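April 30, 2018
By Unathi Ndlovu

Teaching by Hand: How One Program Trains Its Robots Without Writing Code

For most of its history, the industrial robot has been told what to do by a programmer. At the Skiseo Institute, a growing share of that instruction now comes from people who have never written a line of code. They hold a controller, watch a screen and carry out a task, and the robot's motions are recorded as they do it.

The Institute's demonstration program, known as Tang, was established to study what makes one human demonstration more useful than another. It employs 11 operators, most of them drawn from assembly, packing and laboratory work. Each is trained first in simulation and then on physical equipment in the Dilard Building, where the program has occupied the ground floor since last June.

Two methods are in use. In the first, an operator takes hold of the arm and guides it through the motion directly, while the joints record their positions. In the second, the operator works from a separate station and moves the arm by remote control, relying on camera views for guidance. The Institute teaches both, but the greater part of its work has shifted to the second. An operator at a remote station sees what the robot's own cameras see, and the recordings contain no human hands.

The change has required new habits. A person standing beside a robot can lean over to check the position of a finger or the height of a tool. An operator at a station must make the same judgment from a limited view, often with part of the gripper in the way. New operators spend their first 3 weeks on this problem alone. They practice approaching a bare surface, stopping above it and withdrawing, and they learn to read the shadows of the arm as a guide to its position.
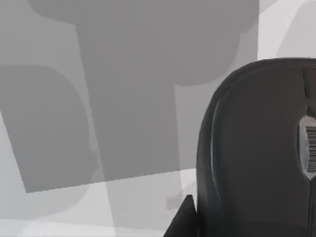
A simulated view of the gripper over a plain gray surface, with overlapping shadows cast across it.

Simulation is central to this stage of training. The software, called Fumow, renders the gripper, the work surface and the lighting, and it accepts commands from the same controller used on the physical arms. An exercise can be repeated many times without wear to the equipment. Lighting can also be altered between attempts, so that operators do not come to depend on a single arrangement of shadows.

Operators advance to the physical arms after completing 1,000 simulated demonstrations that meet the program's standard. The standard is a demanding one. A demonstration is set aside if the operator hesitates for long periods, corrects the same motion repeatedly or reaches the goal by a route that a second reviewer considers unsafe. Demonstrations containing a single, clear recovery from a mistake are generally kept, as they show the robot how to return to its task.

Reviewers also compare the work of different operators. Early in the program, supervisors expected everyone to perform a task in the same way. That rule has been relaxed. Operators may now choose their own approach to an object, provided that their movements remain steady and the choice is entered in the session log.

Some questions remain open. The Institute has not settled how long an operator should work before resting, and the present limit of 2 hours is under review. Nor is there agreement on how much simulated practice carries over to the physical arms, particularly for tasks that depend on touch. A report on both subjects is being prepared for the Institute's partners.

Applications for the next group of operators will be accepted through the program office. Experience with robots is not required.

Contact the Editorial Office | Copyright 2018 Skiseo Institute. All rights reserved. | Back to top

Related Items
Inside the Dilard Building: A Shared Floor for People and Machines
Remote Stations and Operator Fatigue
What Reviewers Look For in a Demonstration
Fumow: Lighting Controls for Training Exercises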